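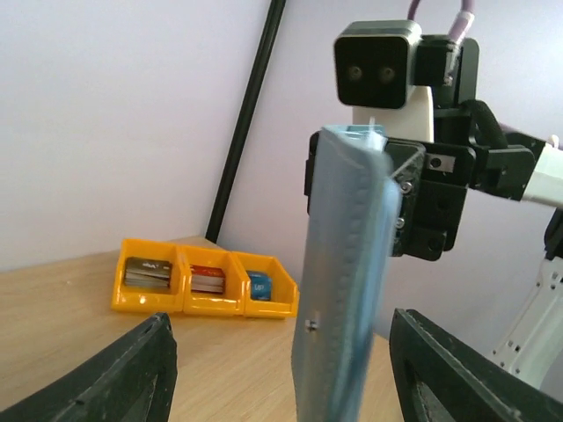
Departments that wish to purchase a two-armed robot for sorting, packing or handling work are asked to prepare an equipment plan before approaching any supplier. The plan sets out what the robot will be expected to do, what must be bought alongside it, and what the department will need to pay each year once it is in service. Applicants often price the arms and leave out almost everything else. A modest handling task of the kind Drundholm supports, with a soft, flat item held upright in a gripper and yellow open-fronted bins standing on the table behind it, already calls for grippers, brackets, cabling, a table, storage and a supply of items to handle. Each of these should appear as its own line in the plan.

This page explains how to complete the plan. It applies to all purchases made through the Drundholm shared equipment fund, including second-hand purchases and leases longer than 18 months.

Before you begin

You will need the current version of the planning sheet, a floor plan of the room in which the equipment is to stand, and written confirmation from your head of department that the room will remain available. Plans submitted without a confirmed room are returned unread.

Allow enough time. Plans are considered twice a year, and those for the spring intake must be received by the end of October. A first plan generally takes several weeks to prepare, most of which is spent waiting for quotations.

Step 1. Describe the task

Write one paragraph on the work the robot is to carry out. Use plain terms and name the items to be handled, their approximate size and weight, and whether they are rigid or soft. Soft items deserve particular attention. A pouch or cloth bends when it is gripped and may need to be passed from one arm to another, and this affects the choice of gripper, the number of arms and the amount of clear space above the table.

State also where each item starts and where it should finish. If items are to be placed in bins, give the inside measurements of the bins and say whether the fronts are open or closed. Sloped, open fronts allow an arm to approach from a lower angle and may permit a shorter arm to be specified.

Do not name a model at this stage. Assessors will compare the task with the models quoted later, and a description written around a particular product is of little help to them.

Step 2. List the main equipment

Enter the following on the first page of the sheet, each with its own quotation:

Arms and base, including any stand or column
Grippers, one line for each type
Cameras and their mounts
Control computer and screen
Emergency stop and any guarding required by the safety review

Where a supplier offers a bundle, ask for the price of each part to be shown separately. Shetty and Ustov, the two suppliers on the present framework, have both agreed to do this on request. The split is needed for insurance and for the asset register, and it allows the department to judge whether a part could be obtained at a lower price elsewhere.

At least 2 quotations are required for any single line above the departmental limit. A quotation is valid for this purpose if it was issued in the same financial year as the plan.

Step 3. List the smaller parts

The second page is for fittings and consumables. Applicants should work outwards from the gripper: fingers, finger pads, screws, wrist brackets, cable, cable ties, and then the table and whatever stands on it. Cables are worth a separate check. They must be long enough to loop freely around a moving wrist without pulling at the connector, and the lengths supplied as standard are not always sufficient.

Gripper fingers and pads wear out. For equipment in daily use, we advise budgeting for 4 spare sets of fingers in the first year. Departments with access to a 3D printer may enter the cost of material instead, provided that the supplier confirms in writing that printed fingers do not affect the warranty.

The items to be handled should be included here. Cards, pouches, small boxes and similar goods are inexpensive when bought singly, but they become creased or torn with repeated handling and will have to be replaced. Enter an annual figure.

Step 4. Plan the room

Mark the position of the table and the base on your floor plan, and draw the full reach of each arm. No walkway, door or desk used by other staff may fall inside this area. Poles, stands and other loose equipment kept against the walls should be marked as well, so that the safety reviewer can advise on whether they need to be moved.

Record the table as an item of equipment even where an existing one is to be used. It must be level, and it must carry the weight of everything placed on it without visible movement when the arms change direction. Please note the finish of the table top and the colour of the walls. Strong glare from a polished surface can cause difficulty for cameras, and repainting or blinds may be charged to the project if they are requested at this stage. They cannot be added afterwards.

Check the power supply with the buildings office. Most two-armed systems can be run from ordinary sockets, but the control computer should not share an extension lead with the arms.

Step 5. Estimate the yearly costs

Running costs are met by the department and not by the fund. The third page of the sheet asks for four figures: servicing, software, consumables and staff time.

Servicing and software charges should be taken from the quotations. If a supplier includes the first year free of charge, enter the second-year price in every column after the first. For consumables, carry forward the figures from Step 3.

Staff time is the figure most often set too low. Someone must set out the items, reset the table between runs, replace worn parts and keep the log. Departments new to this kind of work should allow up to 50 hours for setting up and training before any useful work is expected. Include these hours even if the person concerned is already employed – the assessors need to see that the time has been agreed.

Step 6. Add a contingency

Add a contingency line at the foot of the sheet and explain how you arrived at it. Delivery charges, import costs and changes to cable routes are the usual calls upon it. Contingency that has not been spent by the time the equipment is signed off returns to the fund.

Step 7. Submit the plan

Save the sheet, the floor plan and all quotations as a single file and upload it to Setutent under "Equipment plans – robotics". The system will issue a reference, which should be quoted in all later correspondence. Setutent does not save part-completed forms, and applicants are advised to have all papers ready before signing in.

Once the plan has been accepted, an order may be raised with the chosen supplier. Orders raised before acceptance cannot be refunded from the fund.

Changes after acceptance

Minor substitutions, such as a different bracket or a longer cable, may be made without notice if the total does not rise. A change to the arms, the grippers or the room requires an amended plan. Upload the amended sheet under the original reference with the altered lines marked, and attach the new quotation.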